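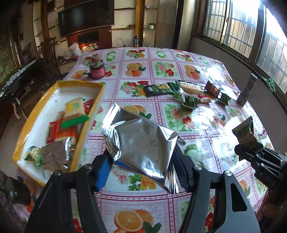
The Wasville Municipal Library had 2,019 overdue books, and Zoriana Karpenko had been hired to get them back.

The title on her contract was Recovery Associate. The desk they gave her was in the basement, beside the boiler, and had a drawer that opened only if you leaned on the opposite corner. Inside it the previous Recovery Associate had left a stapler, a map of the bus routes and a note that said GOOD LUCK WITH DERKACH.

"What's Derkach?" she asked the head librarian.

"Who," said Mrs. Cloker. "He's a who. You'll get to him."

Zoriana had come to Wasville in September after eleven years in insurance, where she had been very good at saying no to people in a voice that made them thank her. She figured books would be easier. A book either came back or it didn't. Nobody was going to send her photographs of a book's roof.

She started with the A's. The A's were mostly children's paperbacks that had gone into the lake or the dog, and the parents paid up right away, with the look of people who had been expecting worse. The B's gave her a little trouble over a set of French cookbooks. By the end of the second week she had reached the C's and had a system, with index cards, and had begun to hum on the bus.

"You skipped one," said Mrs. Cloker, going through the cards.

"I don't think so."

"Cloker."

Zoriana looked at the card. Cloker, H., one volume, The Amateur's Guide to Drains, nineteen years overdue.

"Is that a relative?"

"It's my husband. I want him treated like anybody else."

So Zoriana called the house that evening and asked for Mr. Cloker, and Mr. Cloker said he was still using it. She told him the loan period was three weeks. He said you couldn't do drains in three weeks. In the background she could hear Mrs. Cloker running a faucet and asking, in a loud clear voice, who that was on the phone.

He brought it in the next day wrapped in a towel. The fine came to a good deal more than the house's plumbing was worth, by Mrs. Cloker's estimate, and she made him pay it at the front desk, in line, behind a boy returning a book about sharks.

After that the D's.

Derkach, it turned out when Zoriana pulled the file, did not fit on an index card. He had 897 books. He had taken them out ten at a time, which was the limit, every week or so for the better part of two years, and in all that time had never brought back one. The system was supposed to stop a person from doing this. The system had been installed by a nephew.

"Didn't anyone say anything to him?" Zoriana asked.

"He's very polite," said Mrs. Cloker. "And our circulation numbers were wonderful. The county gave us a plaque."

The plaque was upstairs over the drinking fountain. Zoriana went and looked at it, and then got out the bus map.

Derkach lived past the end of the number 5 line, on Starkolby Road, which climbed a hill for no reason and then came down again on the other side. She had expected a house with newspapers in the windows and possibly a smell. What she found was a tidy white place with a ramp, a mailbox in good repair, and a wooden sign on the lawn. The sign said STARKOLBY PUBLIC LIBRARY.

She stood in front of it for a while.

A woman came down the ramp with a toddler on one arm and a stack of mysteries under the other. "He's open till six," she told Zoriana. "Wipe your feet, he's particular."

Zoriana wiped her feet.

It was, she had to admit, a nice library. He had knocked out the wall between the parlor and the dining room. There were lamps. There was a long table where two old men sat across from each other reading the same Western in different editions, and a cushion by the window with a cat on it who did not look up. Every book on every shelf had WASVILLE MUNICIPAL stamped on the edge of its pages, and above that, neatly, in green ink, a second stamp.

Derkach was at the desk. He was a small man of seventy or so in a cardigan with all its buttons, and he was reinforcing a spine with cloth tape.

"Are you a resident of Starkolby?" he asked.

"I'm from the Wasville library," said Zoriana.

"Ah," said Derkach. He set down the tape. "You'd need the out-of-town card, then. There's a form."

She used the voice. She used it at full strength, the way she had once used it on a man whose boat had caught fire twice. She explained that the books belonged to the people of Wasville, that they had been borrowed in the usual way and were due back in the usual way, and that she was sure he'd want to get this straightened out before it went any further.

Derkach listened with his hands folded. One of the old men turned a page.

"Starkolby used to be on your bookmobile," he said, when she had finished. "First and third weeks of the month. Then the bookmobile needed a transmission."

"I wasn't here for that."

"No. I wrote letters. I got back a very nice one that said our comments were valued. So I thought, well, I have a station wagon." He picked up the tape again. "My patrons return theirs, you know. I have four overdue. I'm quite strict."

"What do you charge?"

"A nickel a day."

"We charge a dime."

"That's steep," said one of the old men.

Zoriana sat down, mainly because her feet hurt. The cat came over and put itself on her shoe. She looked at the nearest shelf and noticed that the books were in better shape than any she had seen in Wasville. The corners had been squared. Someone had gone through a set of encyclopedias and erased the mustaches.

"Mr. Derkach," she said, "I have a card on you. I have to write something on it."

"What do you usually write?"

"Returned, or paid for, or dog."

He thought it over. He was clearly a man who took cards seriously. "Could you write renewed?"

"You can only renew twice."

"I haven't renewed at all," said Derkach. "I didn't like to bother anyone."

She checked. It was true. There was nothing in the rules about how late you could be when you asked, and the rules were only a page and a half long, with a good part of that being about umbrellas. She borrowed his pen, which was green. It took until closing, because each title had to be renewed separately, and he insisted on reading them out to her so there would be no mistakes. The old men helped with the spelling. Around the P's somebody's wife sent over a pot of soup.

She missed the last bus, and Derkach drove her home in the station wagon with the seats folded flat behind them and a single bookend sliding from side to side on the turns.

"Three weeks," she said, getting out.

"And then the second renewal," said Derkach.

"And then the second renewal. And after that I really don't know."

"You could look into a transmission," he said, and waited with the headlights on until she found her key.

Mrs. Cloker read through the cards in the morning with her glasses pushed up on her forehead, where they were no use to her. She read for a long time.

"These are all renewed," she said.

"Yes."

"So they count as circulation."

"I suppose they do."

Mrs. Cloker took her glasses off her forehead and cleaned them. She looked toward the stairs, in the direction of the drinking fountain, where there was space on the wall for another plaque if you moved the fire extinguisher.

"There's 500 dollars in the drains fund," she said. "That's Harold's fine, mostly. I don't know what a transmission costs."

Zoriana didn't either. She went down to the basement, leaned on the corner of the desk, and got a fresh card out of the drawer. While she was in there she found the old note. She crossed out LUCK, could not think of what to put instead, and wrote it back in.

Then she started on the E's. There was only one, a Mrs. Eddy, who had a book on hypnosis and who told Zoriana over the phone, in a very pleasant voice, that she had already brought it back.

Zoriana had the card half filled out before she thought to go up and check the shelf.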